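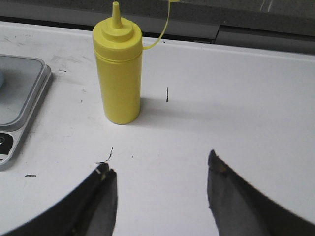 3.2 Recording of sauces and drinks

Sauces, dressings and sweetened drinks are the items most often left out of food diaries kept at home. Respondents tend to record the main parts of a meal and leave out what was added at the table. To reduce this gap, the diary used in the Ravn household survey had a separate line for anything poured, squeezed or spooned onto food after serving, and a second line for drinks taken between meals.

The survey covered 362 adults in two towns, Iltano and Plarnel. Each person kept a diary for seven days, beginning on a Sunday, and completed one 24-hour recall by phone during the following week. The recall was given by trained interviewers who had not seen the diary. Respondents who missed more than two days were left out of the comparison but kept in the background tables.

Amounts could be written in any unit the respondent liked. Most used household terms such as "a glass," "half a cup" or "a good squeeze." These terms were turned into grams in two steps. First, a coder matched each entry to the closest item in the Nilum portion list. Second, where the list gave only a volume, the weight was worked out from the density of the food. Entries that could not be matched were passed to a second coder, and if both failed, the median for that food and age group was used.

Cups caused the most trouble in coding. A "cup" in one home may hold much more than a "cup" in the next, and few people fill one to the rim. Where respondents owned a kitchen scale, they were asked to weigh their usual cup empty and again when filled to the level they normally drink from.
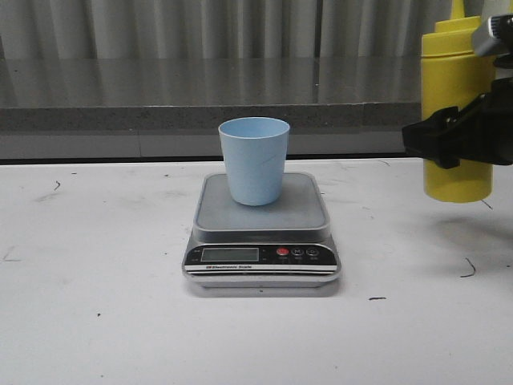 Figure 2. Plastic cup on a digital kitchen scale.

Weighed cups were used in place of the list value for that respondent throughout the week. No correction was made for ice. Squeezed sauces were harder to handle – a respondent who wrote "some ketchup" was given the list value for a small portion, and this probably understates intake among heavier users.

A check of coding agreement was carried out by Frida Holst on 10 percent of the diaries. Disagreements were mainly over salad dressings and are taken up in Section 4.

Previous section Contents Next section References

Contact the editors | Copyright the authors | Back to top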